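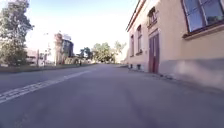 살구색 2층 건물 앞 도로. 오늘 얘기할 길.

동네 길 얘기 좀 길게 씁니다. 관심 없으신 분은 뮤트해 주세요. Follthorpe 사시는 분들은 읽어 주시면 좋고요.

사진 오른쪽에 길게 이어지는 건물, 벽은 연한 살구색으로 매끈하게 미장돼 있고 창틀은 짙은 갈색입니다. 예쁘죠. 저도 예쁘다고 생각해요. 문제는 이 건물 앞 도로를 두고 시에서 내놓은 설명입니다.

8월에 우편함에 안내문이 들어왔어요. 제목이 "걷고 싶은 거리, 머물고 싶은 정면". 이 길을 '역사 가로'로 정비한다는 내용이고, 설계는 Mogensen이라는 사무소가 맡았답니다. 열한 쪽짜리인데 사진이 절반이에요. 죄다 다른 도시 사진.

일단 '역사'부터 걸립니다. 안내문에는 건물 외벽 색이 "원래의 색을 되살린 것"이라고 되어 있어요. 무슨 근거로요? 저는 이 동네에서 자랐는데 어릴 때 저 벽은 회색에 가까운 누런색이었습니다. 물론 제 기억이 틀릴 수도 있죠. 그러면 자료를 보여 주면 되잖아요.

그래서 시청에 문의를 넣었습니다. 답변은 "전문가 자문을 거쳤습니다" 한 줄. 어떤 전문가인지, 벽에서 시료를 떠서 옛 칠 층을 확인했는지 다시 물었더니 같은 문장이 또 왔어요. 복사해서 붙인 티가 나게 마침표까지 똑같이.

칠 층 조사라는 게 대단한 일도 아니에요. 눈에 안 띄는 구석을 조금 긁어서 층을 보면 됩니다. 예전에 Lundo에서 창고 고치는 일을 도운 적이 있는데 거기서는 공사 전에 다 했어요. 창고였는데도요.

문 얘기도 해야겠네요. 가운데쯤 있는 높은 쌍여닫이문, 어두운 적갈색으로 칠한 거요. 안내문에서는 "마차가 드나들던 문"이라고 소개합니다. 글쎄요. 동네 어른들은 곡물 들이던 문이라고 하고, 제 이모는 학교 비품 창고 문이었다고 합니다. 셋 다 맞을 수도 있고 셋 다 틀릴 수도 있는데 안내판에는 마차만 들어갈 모양이에요.

마차가 나오면 왜 다들 고개를 끄덕이는지 모르겠어요. 오래된 큰 문은 전부 마차 문입니까? 저 문 폭을 재 본 사람이 있기는 한지.

도로로 넘어갑니다. 저는 이쪽이 더 중요하다고 봐요. 사진에서 보이는 것처럼 회색 아스팔트가 넓게 깔려 있고 왼쪽에 흰 노면 표시가 있습니다. 좀 닳았어요. 안내문은 이 아스팔트를 걷어 내고 돌로 포장하겠다고 합니다.

돌 포장 싫다는 말은 아닙니다. 보기 좋죠. 그런데 유아차 밀어 보셨어요? 보행 보조기는요? 자전거는요? 저희 어머니는 무릎 수술 뒤로 매끈한 길만 골라 다니십니다. 이 길이 그중 하나예요.

안내문에 접근성이라는 단어가 한 번 나옵니다. 8쪽 맨 아래, "접근성을 고려한 디자인". 어떻게 고려했는지는 9쪽에도 10쪽에도 없어요. 11쪽은 연락처고요.

그리고 소음. 돌길 위로 차가 지나가면 어떤 소리가 나는지는 Grerkham 사는 분들이 잘 아실 거예요. 거기 중심가를 돌로 바꾼 뒤에 창문 열고 자는 걸 포기했다는 친구가 있습니다. 차량 통행을 막겠다면 얘기가 달라지는데, 이 계획에는 통행을 막는다는 말이 없어요. 차는 지금처럼 다니고 바닥만 돌이 됩니다.

돈 얘기. 안내문에 나온 포장 면적이 3338제곱미터입니다. 공사비는 "추후 공개". 면적은 한 자리까지 적어 놓고 금액은 나중이래요. 면적을 알면 견적도 대충은 나올 텐데요.

찬성 근거로는 설문 결과를 내세웁니다. 응답자 127명 중 78%가 "더 아름다운 거리를 원한다"고 답했대요.

질문이 저랬다는 게 중요합니다. 더 아름다운 거리를 원하십니까? 저도 원해요. 원하지 않는다고 답한 22%가 누구인지 오히려 궁금합니다. 친해지고 싶네요. 돌 포장에 동의하느냐는 문항은 설문지에 없었습니다. 제가 그 설문지를 아직 갖고 있어요.

설명회도 다녀왔습니다. 발표하신 분은 Kaj Steinarsdóttir 씨, 설계 쪽 담당이라고 하셨고 친절하셨어요. 이건 분명히 적어 둡니다. 질문을 피하지는 않으셨는데, 답이 거의 다 "다음 단계에서 검토합니다"였어요.

겨울 제설은 어떻게 하느냐고 물었더니 다음 단계. 수도관 고치느라 돌을 들어냈다가 다시 깔 때 비용은 누가 내느냐, 다음 단계. 그 다음 단계가 언제냐고 누가 뒤에서 물었는데 그건 일정이 확정되면 알려 주신답니다.

창문 쪽은 그나마 구체적이었어요. 지금 창틀의 갈색은 그대로 두고 흰 창살도 유지한다고 합니다. 큰 창 아래로 튀어나온 창턱도 손대지 않고요. 이건 찬성. 그런데 멀쩡한 건 그대로 둔다는 게 정비 계획의 성과로 올라가 있는 건 좀 이상하지 않나요?

반대로 제가 진짜 고쳐 줬으면 하는 건 노면 표시입니다. 흰 선 닳은 데를 다시 칠하는 거요. 비 오는 저녁에 이 길에서 운전해 보신 분은 아실 겁니다. 민원을 두 번 넣었는데 두 번 다 "정비 계획에 포함하여 처리 예정"이라고 왔어요. 그러니까 돌이 깔릴 때까지 선은 안 칠해 준다는 뜻이죠. 돌 위에는 선을 어떻게 그을 건지도 모르겠고.

답글로 "그럼 대안이 뭐냐"고 하신 분 계셔서 적습니다. 선 다시 칠하기, 건널목 하나 만들기, 과속 단속. 벤치도 있으면 좋고요. 여기까지는 올해 안에도 할 수 있는 일이라고 생각합니다. 돌은 그 뒤에 얘기해도 안 늦어요.

"관광객이 오면 가게가 산다"는 답글도 봤습니다. 어느 가게요? 이 구간에 있는 가게를 떠올려 보세요. 관광객이 열쇠 복사를 하러 올까요.

저더러 뭐든 반대하는 사람이라고 하시는 분도 있는데, 도서관 이전은 찬성했고 버스 노선 바꾸는 것도 찬성했습니다. 버스는 후회 중이에요.

의견서 제출 마감은 2019년 9월 13일입니다. 시청 1층 민원실에 내거나 우편으로 보내면 되고, 이메일은 안 받는답니다. 왜 안 받는지는 물어봤는데 아직 답이 없어요.

쓰실 분은 "아름다운 거리에 찬성/반대" 이렇게 쓰지 마시고 포장재, 통행, 제설, 비용을 따로따로 적어 주세요. 뭉뚱그려 쓰면 또 78%에 들어갑니다.

제 의견서는 오늘 밤에 정리해서 내일 내러 갑니다. 벽 색깔 근거 자료를 공개해 달라는 것도 넣을 거예요. 혹시 저 건물이 나온 옛날 사진 갖고 계신 분, 흑백 말고 컬러로요. 메시지 주세요. 스캔은 제가 해 드릴 수 있습니다.

추가. 문 폭은 제가 가서 재 보려고 합니다. 줄자 긴 거 빌려주실 분?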